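Kevance publishes open handling rules for hand-held grippers

2 April 2020 — Kevance today released Stilen, a free 16-page set of good-practice rules for people who record household tasks with hand-held grippers. We're thrilled to share it!

Stilen covers finger checks, labeling, consent in private homes and how to log a failed grasp. Laundry gets its own chapter, with 43 rules on picking up and sorting clothes.

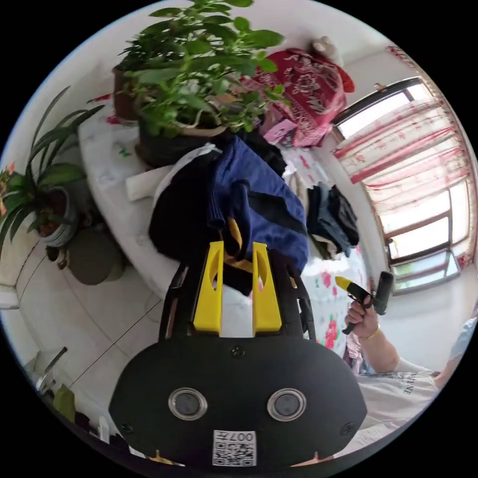
Eyvindur Grímsdóttir would like the consent rules to go further and cover guests as well as residents. Kevance will take comments on the draft until September.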